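Klappentexte: Wem nützt das Lob hintendrauf?
Sprechnotizen, Vortrag Stadtbücherei Gosdale, 3. Mai 2023

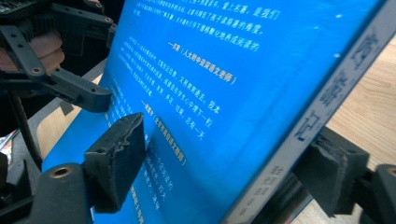
Einstieg

Kurz warten, bis alle sitzen. Dann direkt fragen: Wer hat in den letzten Monaten ein Buch wegen eines Satzes auf der Rückseite gekauft? Hände zählen lassen wir, es melden sich sowieso zu wenige. Wir halten uns alle für unbestechlich.

Folie: blaue Rückseite, chinesischer Text, darunter ein Name mit dem Zusatz, dass die Person Chinesisch unterrichtet. Im Absatz darüber geht es um Kinder und darum, wie schwer Klassiker zu lesen sind. Nicht länger als eine Minute dabei bleiben. Mir geht es nur um den Zusatz in Klammern. Der Beruf steht da, damit wir dem Lob glauben.

Was ein Zitat auf dem Umschlag behauptet

Drei Dinge auf einmal: Jemand hat das Buch gelesen. Jemand fand es gut. Dieser Jemand versteht etwas davon. Prüfen können wir im Laden nichts davon. Die dritte Behauptung ist meistens die einzige, bei der man wenigstens nachschlagen könnte, und wer macht das schon zwischen Regal und Kasse.

Ich sage nicht, dass gelogen wird. Ich sage, dass ich es nicht weiß - und dass die Form mir auch keine Mühe macht, es herauszufinden.

Die Auszählung

Im April habe ich mit Mavis Boateng 158 Kinder- und Jugendbücher aus dem hiesigen Bestand durchgesehen, nur die Rückseiten. Das Verfahren war grob: Steht ein Zitat drauf, von wem, mit welcher Berufsangabe. Die Tabelle kann man nachher bei mir anschauen.

Vorsicht bei allem, was daraus folgt. Der Bestand ist nicht zufällig, hier wird nach Geschmack und Etat eingekauft. Gesamter Jugendbestand: 1.478 Bände. Wir haben genommen, was an zwei Nachmittagen im Regal stand, die beliebten Titel waren also verliehen. Wer daraus eine Prozentzahl machen will, bitte ohne mich.

Auffällig war trotzdem der Ton. Fast immer spricht der Umschlag mit den Eltern. Das Kind kommt vor, aber in der dritten Person: Es soll Freude am Lesen finden, es soll sich etwas angewöhnen. Gekauft wird hier eine Hoffnung, und die Lehrkraft unterschreibt dafür.

Beispiel »Brellidance«

Jugendroman, hinten zwei Zitate. Eines davon endet mit drei Punkten. Vorlesen, Pause machen. Was stand nach den drei Punkten? Ich habe beim Verlag Godoy nachgefragt und eine freundliche Antwort bekommen, in der das nicht vorkam.

Gegenbeispiel: »Kakedier«. Gar kein Zitat, nur vier Zeilen Inhalt. Wird hier laut Ausleihliste gern genommen. Beweist nichts, gefällt mir aber.

Einwand, der sicher kommt

»Irgendwie muss man ja auswählen.« Stimmt. Ich nehme Seite 30 und lese sie im Stehen. Wenn die Seite trägt, nehme ich das Buch mit. Ist auch keine Methode, kostet aber nur eine Minute und der Text ist wenigstens vom Autor.

Zweiter Einwand: Lehrerinnen und Lehrer kennen sich doch aus. Ja, viele. Mein Misstrauen gilt der Auswahl. Wer das Buch langweilig fand, wird eben nicht gedruckt.

Falls Zeit bleibt: Bücher vom Tisch herumgeben, Rückseite abdecken lassen, eine Seite lesen, dann erst umdrehen. Sonst gleich Fragen. Mikrofon an Mavis weitergeben, Wasser nicht vergessen.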